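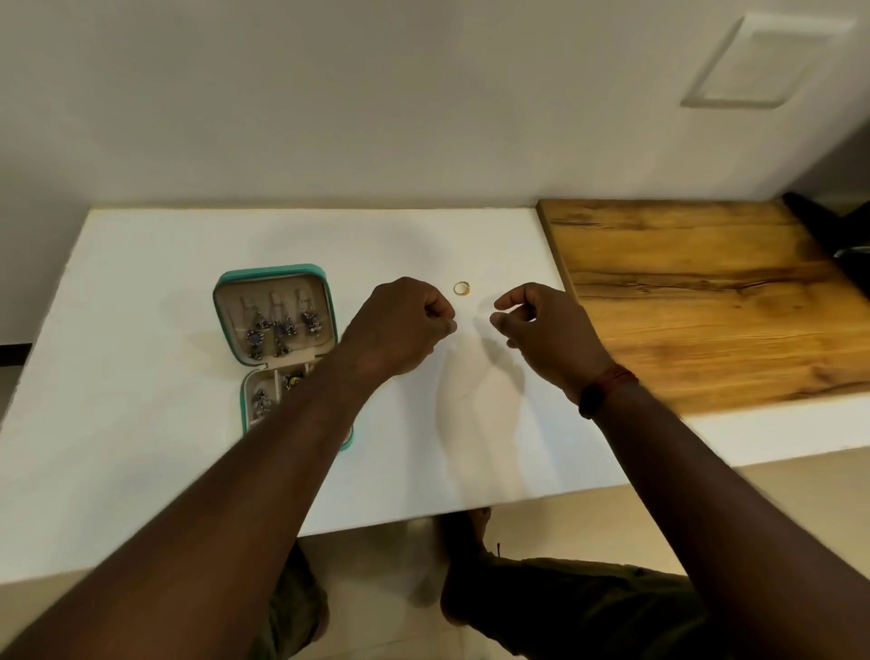

Kitchen counter with wooden cutting board.

Call for Participants: Household Food Discard Diary, Plarnness Area

Mastis is recruiting households for a diary study of food thrown away at home. Participants weigh and record discarded food over a period of 14 days, then take part in one interview. The study is open to residents of Plarnness and the surrounding townships. Fieldwork begins in April.

Study summary

Type: Weighed diary with follow-up interview
Duration: 14 consecutive days of recording, plus one interview of 45 minutes
Places available: 30 households
Location: Participant's own home; interview by phone or at the Boateng Building
Payment: Gift card, issued in two parts (see Payment)
Equipment: Supplied on loan

Background

An earlier mail survey by Mastis collected usable answers from 1385 households in the same county. Respondents were asked to estimate how much food they had thrown away in the previous week. Estimates of this kind tend to run low, and they say little about why a given item was discarded. Respondents remembered whole items such as a bag of salad or a half loaf of bread. Plate scrapings, cooking liquids and spoiled leftovers were seldom mentioned.

The diary study replaces recall with weighing. Its main purpose is to produce a correction factor that can be applied to the survey estimates, by food category and by household size. A secondary purpose is to test a shorter list of discard reasons for use in later surveys. The draft list has nine codes, and the interview will cover any entries that were hard to fit to one of them.

Who can take part

A household is one person living alone, or two or more people who share a kitchen and buy at least part of their food together. Each household names one adult as the recorder. The recorder does not have to be the person who does most of the cooking but should be at home for the evening meal on most days.

To be eligible, the household must:

Live at an address in Plarnness or an adjoining township
Prepare food at home on at least four days in a typical week
Expect no absence longer than one night during the recording period
Have a recorder who is 18 or older and can read and write in English
Agree to record discards from all members of the household, including children

Households that keep chickens, pigs or other animals fed on kitchen scraps are eligible. Scraps fed to animals are entered under a separate destination code. Composting households are also eligible, on the same terms.

The following are not eligible: shared houses in which residents store and buy all food separately; homes where a food business operates from the kitchen; and households that expect to move or remodel the kitchen during the recording period. Employees of Mastis and members of their households may not apply.

Places are filled by household size — one person, two people, three or four people, five or more. When a size group is full, later applicants in that group are placed on a waiting list. We are particularly short of single-person households and households of five or more.

What you will be asked to do

Setup. A kit is delivered to your home before the first recording day. It contains a Lolell kitchen scale, a lidded collection tub, a measuring pitcher for liquids, a diary booklet, a pencil and a laminated code card. A setup call takes you through three practice entries. The practice entries are not used in the analysis.

Recording. Each time food or drink is discarded, the recorder writes down the time, the item, the weight in grams, the destination (trash, drain, compost, animal) and a reason code. Items may be collected in the tub and weighed together at the end of a meal, provided they fall under the same food category. Mixed dishes such as soup or casserole are entered as one item with the main ingredients listed.

Inedible parts. Bones, eggshells, coffee grounds, banana peels and similar material are weighed and entered in the right-hand column. Where opinion differs on whether a part is edible (potato skins, broccoli stalks, bread crusts), use the left-hand column and write the name of the part in full.

Liquids. Milk, juice, soup and sauces are measured in the pitcher before they are poured away. Tap water, plain tea and the water used for boiling pasta or vegetables are left out.

Food away from home. Lunches eaten at work or school are outside the study, but any part of a packed lunch that comes home and is thrown away should be entered. The same applies to takeout.

Days with nothing discarded. Write a zero and the date on the page. A blank page is treated as missing data and will lead to a follow-up call.

Interview. The interview takes place within a week of the last recording day. It covers shopping routine, storage, meal planning and any unusual events during the period, such as a power outage or guests. Weekday evening and Saturday slots are available. With your permission the interview is audio recorded.

Most entries take under a minute. The daily total depends on how much cooking is done. Please do not change your usual habits for the study. A household that throws away a great deal is as useful to us as one that throws away very little.

Payment

The first part of the gift card is issued when recording is complete and the booklet has been received. The second part is issued after the interview and the return of the scale. Households that withdraw early receive a share of the first part in proportion to the days recorded. The amount for each household size is stated in the information sheet, which you will receive before you are asked to sign anything. The tub and the pitcher may be kept.

Return postage is prepaid. Equipment that breaks in normal use is not charged to the participant.

Data handling

Diary booklets carry a household number and no name or address. The key linking numbers to contact details is stored separately and destroyed when payments are complete. Audio files are deleted after transcription. Published tables will show results by household size and food category only — no single-household figures will be reported.

Participation is voluntary. You may withdraw at any time up to the destruction of the key, without giving a reason, and ask that your diary be removed from the dataset.

How to apply

Application forms are available at the front desk of the Boateng Building and at the Plarnness public library. A form can also be mailed on request. Please provide:

Name and phone number of the proposed recorder
Number of adults and number of children in the household
Number of days per week on which food is prepared at home
Whether the household composts or feeds scraps to animals
Any dates in April on which the household will be away
Preferred times for the setup call

Applications are reviewed in order of receipt within each size group. All applicants will be told whether they have a place, are on the waiting list or fall outside the criteria. Applicants offered a place receive the information sheet and consent form by mail and should return the signed form before the setup call.

Large-print booklets and code cards can be supplied. Please note this on the form.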